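Wie lernt ein Roboter, eine Hose zusammenzulegen?

Eine Hose zusammenlegen kannst du wahrscheinlich schon lange. Du nimmst ein Hosenbein, legst es auf das andere und faltest alles noch einmal. Für einen Roboter ist das schwer. Ein Bauklotz sieht immer gleich aus, egal wie er liegt. Stoff dagegen knickt, rutscht und wirft Falten. Eine Hose liegt fast nie zweimal auf dieselbe Weise da.

Die Robotik-AG Widora beschäftigt sich seit Juli mit dieser Aufgabe. In der AG sind 11 Kinder und Jugendliche. Der Älteste ist 17 Jahre alt. Ihr Projekt heißt Stoltent.

Vormachen statt programmieren

Früher schrieben Menschen für jede Bewegung eines Roboters einen genauen Befehl. Bei Stoff klappt das schlecht. Deshalb macht die AG dem Computer die Arbeit vor. Dazu benutzt sie einen Greifer, den man in der Hand hält. Er hat zwei Finger, die sich öffnen und schließen. Eine Kamera nimmt auf, was vor dem Greifer passiert.

Geübt wird dort, wo auch sonst Wäsche liegt, zum Beispiel auf einem Bett. Die Hose wird zuerst ausgebreitet, dann kommt der Greifer an den Stoff.

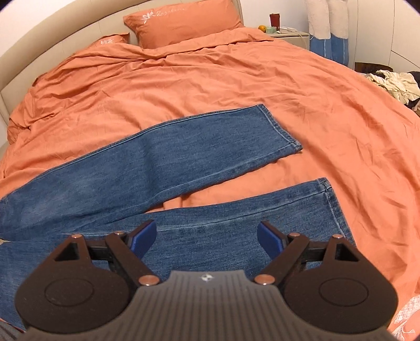 Der Greifer über einer Jeans. Die Fingerspitzen sind blau.

Jeansstoff ist dick und ziemlich steif. An den Nähten ist er noch dicker. Wer mit dem Greifer arbeitet, muss sich erst daran gewöhnen, nur zwei Finger zu haben. Man kann den Stoff nicht nebenbei mit der anderen Hand glatt streichen, denn das könnte der Roboter später auch nicht.

Was macht der Computer damit?

Eine einzige Aufnahme reicht nicht. Die AG hat bisher etwa 900 Durchgänge gesammelt. Ein Computerprogramm vergleicht sie und sucht nach Mustern: Wo wurde der Stoff angefasst? Wohin wurde er bewegt? Das Programm soll danach auch bei einer Hose zurechtkommen, die es noch nie gesehen hat.

Darum wechselt die AG auch den Platz und die Kleidung. Wenn der Computer nur einen glatten Tisch kennt, kommt er mit einer zerknitterten Decke vielleicht nicht zurecht.
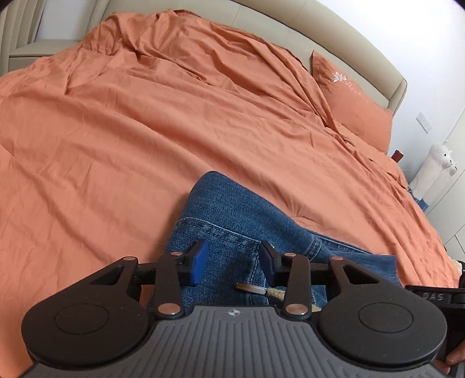 Mariann Juhász meint dazu, am schwersten sei der Anfang: Wenn man den Stoff an der falschen Stelle packe, werde die ganze Hose schief, und dann fange man am besten noch einmal von vorn an.

Auch schiefe Durchgänge werden aufgehoben. Sie kommen in einen eigenen Ordner, damit das Programm sie nicht mit den gelungenen verwechselt.

Wörter zum Nachschlagen

Greifer: das Werkzeug, mit dem ein Roboter etwas festhält.
Durchgang: eine Aufnahme vom Anfang bis zum Ende einer Aufgabe.
Muster: etwas, das sich in vielen Aufnahmen wiederholt.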